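Floma Laundry Set
13 January 2018, by the Trillutis team

Can machines fold the wash yet? Not ours, but they're getting closer - and it's a joy to follow! Floma has 2293 short clips of cloth handling, recorded in 41 homes with handheld grippers.

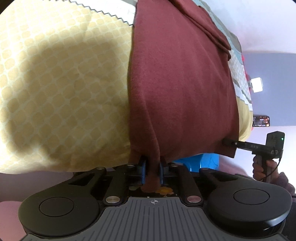 Maroon cloth pinched between two blue fingertip pads, on a patterned bedspread.

Hold out 100 clips for testing. Our best run got 70 of them right, mostly towels. Sheets are still hard - corners get lost.

Contact: the Wondik list | © Trillutis | Back to top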